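Home | News | Galleries | Visits | Contact

Gallery: Open day at the Lelura workshop, Goltau
19 Mar 2026
Share 3 | Comments 10

Lelura opened its Goltau workshop to the public again this year, and we went along with the second group of the afternoon. The sign-in sheet at the door had reached 446 names by the time we got there. Last January's open day was held in the old building on the other side of the canal and most of it was talks. This year there was one long talk, kept to the upstairs room, and the rest of the time was given over to the machines working.

The ground floor was divided into stations with rope between them. The household station was the busiest. It is set up like a living room, and the task on show was tidying a sofa, which the staff call a soft-goods job. Cushions are awkward for a robot because they change shape as soon as they are held, and the grip has to allow for that. The two-armed robot at this station works under the project name Skilier. Visitors could stand behind the rope for as long as they liked, and there was a bench for anyone who wanted to sit.

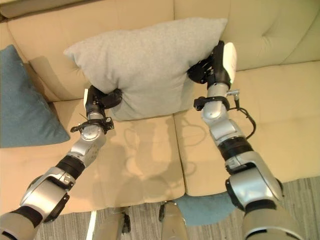

HOUSEHOLD STATION

Both grippers on the grey pillow, one at each side, with the pillow held just clear of the seat. The fabric creases deeply where it is pinched. A teal pillow leans at the left end of the sofa.

We asked how much practice goes into a job like this. The guide said the team had logged 1000 cushion placements before the doors opened, on several sofas, and that tufted backs gave them the most trouble at first. She also said that speed is not something they are working on yet. People near us had expected it to be quicker, and a few moved on to the sorting line next door. Those who stayed asked good questions, mostly on what happens if a child or a dog gets in the way. The answer was that the station has a stop button on each side and a member of staff beside it at all times.

Zacharias, the firm that shares the yard, had the tea urn and a table of leaflets in the passage — worth knowing if you go next year, as the café in Goltau shuts early.

The blue pillow upright against the middle of the backrest, both hands open in front of it. An off-white or light grey one is at the far left.

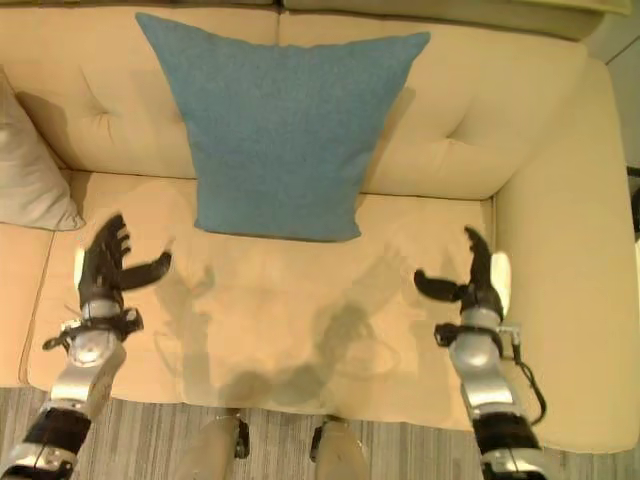
Snežana Nikolaidis wrote to us afterwards that she would have liked more time at the household station and less queuing on the stairs for the talk. My mother can't bend to make a bed any more, she added, so I wanted to know when they will try sheets and blankets, and the guide could only tell me it was on the list.

Parking is in the yard behind the workshop and costs nothing on open days. The side entrance has a ramp.

Previous gallery | Next gallery | Back to Visits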